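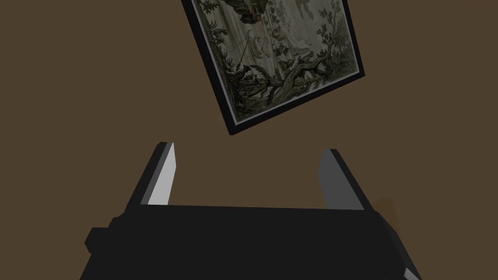 What do you get for your money on a visit to the Kollalura cheese and food fair, and is it enough to replace lunch?

You get a tasting card with twelve stamps, a small glass and a paper plate, and for most people it is enough for lunch if they do not spend all the stamps on cheese in the first half hour, as we did.

We went in February, when the fair takes over the old market hall in Kollalura for a long weekend. My wife and I eat out often and I write about it on these pages, but a food fair is a different thing from a restaurant, so please take this as a report and not as a review with stars.

Getting in

The doors open at 10 in the morning. We came at 10:20 and there was already a line to the corner, but it moved quickly. The woman at the ticket desk told us they had sold 1566 tickets before the first day and that last year the total for the whole fair was 2373. I believe her. By noon it was difficult to turn around with a plate in your hand.

You can bring your coat to a room on the left side, and I advise you to do it. I kept mine and I was sorry, it was very warm near the ovens.

The stands

The hall has two long rows and a shorter one across the back. The cheese people are in the first row, the bread and the baked things in the second, and at the back there is hot food and a place to sit. We started with Dumell, a small dairy from the hills that makes only three cheeses. The young one tastes of milk and a little salt, not much more. The middle one was my favorite of the day. It is firm, a bit nutty, and they serve it with a thin slice of pear. The old one is very strong and my wife gave me hers.

Dumell takes one stamp for all three cheeses together, and this is generous. Some other stands wanted two stamps for one spoon of something. You should ask before you give your card, because the prices are written small.

In the second row we stopped at Keane, a bakery I knew only by name. They have a dark rye bread with caraway, and they cut it still warm and put cold butter on it. I have eaten a lot of rye bread in my life and I do not say this easily, but I would drive back for it. The butter was almost too much, they put it as thick as cheese. They also had a bun with plum filling. The filling was good, the bun was a little dry by the time we came to it, maybe it had been standing since the morning.

The talk

At 11:30 there was a short tour behind the hot food area, with room for fifteen people, and you had to write your name on a list. We were lucky. A cook from Cotberg, the restaurant which runs the kitchen at the fair, showed us how they prepare the bean soup. They make it in batches of 500 portions. The beans are soaked overnight and cooked without salt until they are soft, then the salt goes in, then smoked paprika and a large amount of onions that were fried separately for almost an hour. A man in our group asked if salt really makes beans hard. The cook said he had tried both ways and did not see a big difference, but his boss wanted it so.

The tour was supposed to be half an hour and it was more like fifteen minutes, as the lunch orders were coming. I did not mind. We each got a cup of the soup at the end without a stamp.

Lunch, or what we had room for

The full bowl of soup costs three stamps and comes with a piece of the Keane rye. It was thick and smoky, with a spoon of sour cream on top. Next to it they sell a potato pancake with mushrooms for four stamps. Mine was crisp at the edges and soft in the middle, and the mushrooms had some thyme. My wife found it too oily. She had the green salad with pickled beets and said it was the first fresh thing she had seen since the door.

Seats are the weak point. There are long tables but not enough of them, and people stay after they finish. We ate standing for the first part and then a family made room for us, which was kind of them.

Drinks are not on the card except for the apple juice. Beer and wine you pay at the bar. I had a small dark beer – rather sweet, but it went well with the soup.

Practical things

Parking behind the hall is free, but it was full when we arrived, and we parked at the school, ten minutes on foot. Extra stamps can be bought inside only with cash. The toilets were clean in the morning, and about the afternoon I cannot speak, we left at 2.

If you want to buy cheese to take home, do it early. When we came back to Dumell, the middle cheese was sold out and they offered to put us on a list for pickup at their farm shop. We were number 407 on it, so I think other people liked it too. We took a piece of the young one and two loaves from Keane, and one of the loaves did not survive the drive.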